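## Lost Property Service: Changes at the Ernville and Liltow Branches

The library's lost property arrangements have been revised following a review completed in April.
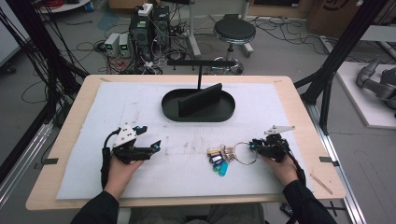

Aroha Tuhiwai wrote to ask why an item left at the Liltow branch could be claimed only in Ernville, and whether readers without a car might be spared the journey. Her letter raised a point made by several other members in the past year, and the new arrangements take it into account.

With effect from June 2021, property found at either branch will be kept at that branch for 15 days. Items still unclaimed after that period will be sent to the central store on Vodby Road, where they will be held for a further two months. Members may ask for an item to be returned from the store to the branch of their choice. There is no charge for this service.

The library recorded 1071 items of lost property last year. Umbrellas, gloves and reading glasses made up the greater part, followed by keys and children's clothing. Fewer than 500 were returned to their owners. Many of those remaining carried no name or telephone number, and staff had no means of tracing the person concerned.

Members are asked to note the following:

- Claims may be made in person at either desk, by telephone, or in writing.
- A description of the item will be requested before it is shown or handed over.
- Bank cards, passports and other identity documents will be passed to the police on the day they are found.
- Food and drink containers will not be kept overnight.
- Library cards will be held at the issuing desk and canceled after 15 days if they are not collected.

Members who find property in the building should hand it to the desk and should not leave it on a shelf or windowsill. A short form is available for recording where the item was found - the reading room, the Ó Gríofa Room and the upper landing are now listed separately.

Clothing that remains unclaimed at the end of the full period will be given to charity. Keys will be destroyed. Books belonging to other libraries will be returned to them at our expense.

Questions about an item lost before the new arrangements began should be directed to the Ernville desk, where the earlier register is still kept.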